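The Small Print on the Bottom of the Jar

My sister-in-law keeps 32 bottles, tubes and jars on one bathroom shelf. I know because she asked me to help her move from Jinville to Armont in March, and I was given the bathroom. It took longer than the kitchen. Wrapping a jar in newspaper gives you time to read it, and by the end of the evening I had read more skin care packaging than any man with dry elbows and one bar of soap ever needs to.

I came away grumpier than I went in.

Start with the jar itself. Pick up almost any face cream and you are holding a good deal of wall and lid for a small amount of cream. The container is thick, the base is thick, and the lid often adds a third of the height. I scooped out the last of one of hers (with permission, it was going in the trash) and the hollow inside was so shallow my thumb hit bottom at the first knuckle. If a jam company tried this, people would write letters. With cream, the weight in the hand is taken as proof of quality.

Then the words. "Purifying" is on half of these things. Purifying what? Skin isn't a water supply. "Balance" is another favorite, along with "restore" and "clarify," and none of them commits the maker to anything you could hold them to. Balance compared with what? After how long? I have asked this at the counter of the pharmacy on Gallegos Street and been told, kindly, that it depends on the person. So does a horoscope.

My friend Wenceslao Palacios, who spent years writing labels for a company that sold floor wax, says I'm being unfair. His view is that a label has one square inch to work with and a buyer who looks at it for a second, so of course you get big soft words. Fine. But floor wax at least has to leave the floor shiny. You can look down and check. A cream that promises to do something to your pores has picked a target most people need a magnifying mirror to inspect, and then they are inspecting it in bathroom light at 6 in the morning.

I will grant that plenty of creams feel nice. Some help with dry skin, and my elbows could probably use one. My complaint is with the distance between "this will make your skin less dry" and what gets printed, and with the way the most useful facts end up where you never look. The amount goes underneath, or on the back in tiny letters. The instructions, when they exist, are under a sticker you have to peel. The front is all picture and curly lettering.

And because nothing useful faces forward, the jars pile up. They get left on desks next to the mouse, on kitchen tables beside the milk and the walnuts, in coat pockets, in the car. My sister-in-law owned five that were open at once, all of them some version of the same thing, two of them nearly empty. She couldn't tell me which one she liked. She had bought the newer ones because the older ones hadn't done whatever it was she expected, and she couldn't quite say what that was either. 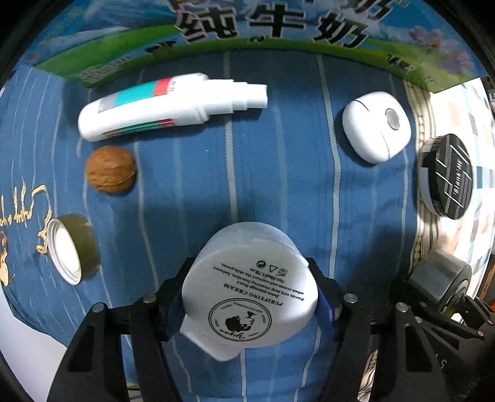 How much cream is really in one of these little jars? Fifty milliliters is a common size, or 1.7 fluid ounces, a little more than three tablespoons.

Three tablespoons. Put that amount of mayonnaise in a dish and look at it before you pay for the next one. That is the whole test I'd suggest, and it doesn't cost anything.

Temitope Akpan, who lives across the hall from the new place and came by to help carry boxes, had a different suggestion. She keeps one jar. When it's empty she buys another, and she writes the month she opened it on the lid with a marker. I liked this so much I repeated it to everyone for a week. Then I noticed that I was selling it a bit, the way the labels do, and that I had no idea whether Temitope's skin was any better off than anyone else's. It looked like skin. I didn't ask.

We threw out six containers before the move that were dried up or smelled like crayons. The rest went to Armont in a shoe box with a towel around them, and they are on a new shelf now, a slightly longer one. Last time I visited there was a jar up there I hadn't packed. I turned it over and read the bottom.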